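March 7, 2020

Elk tooth aging, Londdale and Ikby hunt units. Notebook of the tooth room, entered by Chanida Kaewkla. Copy to the harvest survey folder.

**Status.** Tooth envelopes were mailed to 1,000 permit holders ahead of the season. The survey office had set a goal of 900 returns, and 796 envelopes came back with a usable front tooth inside. All of these have been logged. Cleaning is finished for both units. Sectioning is finished for Londdale and under way for Ikby. No ages have been released to hunters, and none should be until the second reading is complete.

The return from Ikby was better than in the previous season. The survey office credits the reminder card mailed in December, which asked hunters to send the tooth even if the rest of the form could not be filled out. The card should be used again. Its wording needs one correction: it asks for "a front tooth," and a number of hunters sent a canine. Elk canines are the ivories most hunters wish to keep, and they are of less use to us than the middle incisor. Canines that arrived with a return address will be mailed back with the age letter. Those that arrived without one are to be held in the locked drawer until the hunter can be reached by permit number.

**Cleaning.** Teeth were simmered in plain water, below a boil, until the gum tissue came away, then wiped and air dried on paper in their own envelopes. The practice of drying on a shared tray has been stopped. In the first Londdale batch, two teeth were moved on the tray by accident and could not be matched with certainty to their envelopes. Both were struck from the record and the hunters will be told so in writing.

Bleach is not to be used at any stage. One hunter had bleached the tooth before mailing it, evidently to be helpful, and the root surface was chalky and flaked under the blade. The instruction sheet should say "do not boil or bleach" in large type on the front. It is now in the fourth paragraph on the back.

**Softening.** Roots went into the acid bath overnight, in labeled cassettes, and were tested by bending in the morning. Yearling teeth and small roots softened well before the thick roots from old cows, as expected. Teeth that were stiff in the morning were given fresh acid and checked again at midday. I recommend sorting by root thickness before the bath so that the young teeth can be pulled first. Several from the second Ikby batch were left too long and their outer layers stained weakly. They can still be read but will be marked with a lower confidence grade.

All cassettes were rinsed under running water before cutting. The pencil labels held. The ink labels did not, and pens should be removed from the bench.

**Sectioning.** The Presasska microtome was used for all Londdale roots. It cuts evenly when the stage is fully cold, and tears the section when it is not. Wait for the frost line to reach the edge of the stage before mounting the first root of the day. The blade was changed at the start of each batch and again whenever a streak appeared in the same position on consecutive sections.

Sections were taken lengthwise through the root tip. Cross sections were tried on a small group at Knut's suggestion and gave a clear line in young animals, but in older ones the outer lines crowded together and could not be separated. Lengthwise sections will remain the standard for this project.

**Question on the first line.** In my reading of the Londdale slides, I recorded a faint line close to the dentin in many of the two-year-old and three-year-old animals. I had treated it as a false line and left it out. A draft of this section was circulated with a request for comment.
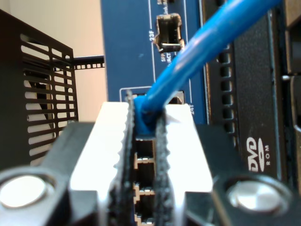

Knut Buschmann answered in the margin of the draft that he would leave the line out as well, but that he would want the reason written down. His note continues: "The middle incisor is still coming in during the second year. A line that close to the dentin is too early to be a winter line. Check it against the jaws we already have. If it shows up in known-age animals, write it into the reading guide so the next reader does not add a year."

The point is accepted. The known-age set consists of teeth from elk ear-tagged as calves and later taken by hunters. The faint line is present in most of the young animals in that set and does not correspond to a winter. It will be described in the reading guide as an early false line, with a sketch. Readers are to begin with the first dark line that can be followed without a break around the root tip.

**Staining.** The Ververidis blue stain was used at full strength for the first Londdale slides and was too dark. The winter lines and the lighter summer bands ran together. At half strength, with a longer rinse, the contrast was good and remained good after the cover slips were set. The half-strength mix should be made fresh for each batch. A jar kept over from one batch to the next left a grainy film on the glass, which one reader took for damage to the tooth.

Slides stained at full strength were not discarded. They were compared with new sections from the same root where enough root was left. The ages agreed in every case in which a reading could be made, and this gives fair assurance that the dark slides are hard to read but not misleading.

**Reading.** Each slide is read by two people working apart, with the envelope out of sight. The reader is not to know the hunt unit, the sex of the animal or the hunter's own estimate. This last item matters more than it may seem. Hunters write remarks on the envelope such as "very old bull, worn down," and a reader who has seen that remark will look for extra lines. In the Londdale group, the hunter's estimate for bulls ran high in most cases. Large antlers were taken as a sign of great age, although a bull in good feed may carry a heavy rack well before his teeth show it.

Confidence is graded A, B or C. Grade A means the reader would expect any trained person to arrive at the same age. Grade B means the age may be off by one year. Grade C means a range only, and the hunter's letter must give the range.

So far, 37 slides have gone to a third reading after the first two readers disagreed. Most of these are older cows, where the outer lines lie very close together. The remainder are torn sections that should have been recut before they were ever put in the box. A slide with a tear across the root tip is to be set aside at the staining bench. It should not reach the reader.

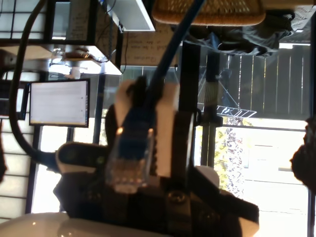
## Points for the hunter letter

The letter sent last season gave the age as a single figure and drew a good many telephone calls. The survey office has asked for a fuller letter, still on one page. The following wording is proposed.

> Your elk was aged by counting the layers that form each year in the root of the tooth. Age is given in years at the last birthday, taking June as the month of birth. An elk listed as four years old was therefore in its fifth autumn when it was taken.

The last sentence is needed. Hunters who count seasons in the field will arrive at one year more than we do, and both counts are correct as far as they go. The letter should also say what the ages are used for: the balance of young and old animals in the harvest from each unit, followed over several years. A single season's ages do not tell us whether a herd is growing or shrinking, and the letter should avoid any wording that suggests they do.

A request was received from an outfitter in the Ikby unit for the ages of all animals taken by his clients. Individual ages go to the permit holder only. Unit summaries may be given to anyone who asks once the report is signed. I have replied to this effect and filed the letter.

## Ikby batch, remaining work

The last Ikby roots come out of the acid tomorrow morning. Several of them are broken short of the tip, most likely from being pried out with a knife. The instruction sheet shows the cut along the gum line but does not show how deep to go, and a hunter working in the cold with a dull blade will stop too soon. A second drawing, showing the whole root below the gum, would help. The root is longer than most people suppose, and the tip is the part we need. 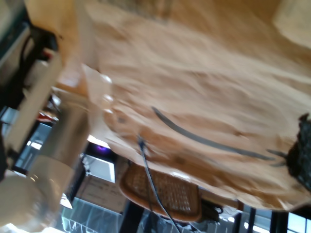
Where the tip is missing, a section from the middle of the root may still show the lines, though they are thinner there and the count is more likely to come up short. These will be graded no higher than B regardless of how clear they look. If both middle incisors are in the envelope, use the better one and keep the other dry and untreated.

Two envelopes from this batch carry the same permit number. The handwriting differs, and the kill dates are different. I have asked the survey office to check both against the permit list before either tooth is cut.

**To do**

- Make fresh half-strength stain before the Ikby roots are mounted.
- Order blades for the Presasska. One box remains.
- Add the early false line, with sketch, to the reading guide. Knut to review.
- Redraw the instruction sheet and move the bleach warning to the front.
- Change "a front tooth" to "a middle front tooth from the lower jaw" on the reminder card.
- Return ivories by tracked mail only.
- Ask whether the third reading can be done away from the tooth room, as the readers have begun to recognize one another's slides.

C. Kaewkla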